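Ein Arm für den Kühlschrank, Teil 3

2. Oktober 2023

Seit April baue ich in der Gemeinschaftswerkstatt in Ponau an einem Roboterarm, der Getränke aus dem Kühlschrank holen soll. Die Schultergelenke stammen aus einem alten Bausatz von Funov, der Rest ist gedruckt oder aus Aluprofil gesägt. Mein eigener Anteil an der Software heißt Tatico und läuft auf einem kleinen Rechner unter der Werkbank.

Was sich geändert hat

Der erste Greifer hatte zwei flache Backen. Auf einer stehenden Dose ging das gut, auf allem Runden rutschte er ab. Jetzt sitzen 3 Finger mit Silikonauflage dran, die Öffnung beträgt 86 mm. Das reicht für die üblichen Flaschen, wenn der Arm sie quer zur Längsachse anfährt.

Die Motorregler von Hervieu habe ich behalten. Sie werden bei langen Läufen warm, deshalb steht der Strom jetzt auf 40 Prozent. Langsamer ist der Arm dadurch kaum geworden.

Für die Erkennung habe ich über 4.000 Bilder gesammelt und von Hand markiert — keine schöne Arbeit. Stehende Flaschen findet Tatico zuverlässig. Bei liegenden stimmt die Position meistens, aber die Richtung des Halses wird noch oft um 180 Grad verdreht ausgegeben. Dann fährt der Greifer das falsche Ende an.

Der Aufbau am Kühlschrank

Geübt wird am oberen Fach, die untere Tür bleibt zu. Vorn läuft eine leicht erhöhte weiße Kante quer durch, über die der Greifer hinwegmuss. In der Steuerung liegt sie als gesperrter Bereich mit etwas Zuschlag. Die dunkle Flasche liegt schräg auf dem Boden des Fachs, der Hals zeigt nach hinten links.

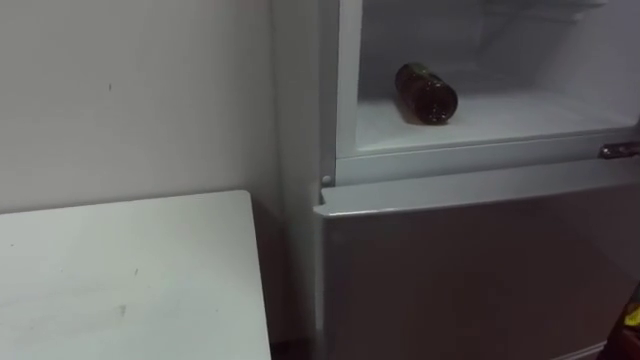
Was noch fehlt

Die Tür öffne ich weiterhin selbst. Ein Haken am Handgelenk wäre machbar, aber dafür muss das Kabel vom dritten Gelenk anders verlegt werden, es scheuert jetzt schon am Profil. Außerdem will ich die Bilder mit liegenden Flaschen noch einmal durchgehen und die Markierung am Hals neu setzen. Die STL-Dateien für die Finger lade ich hoch, sobald die Bohrungen stimmen.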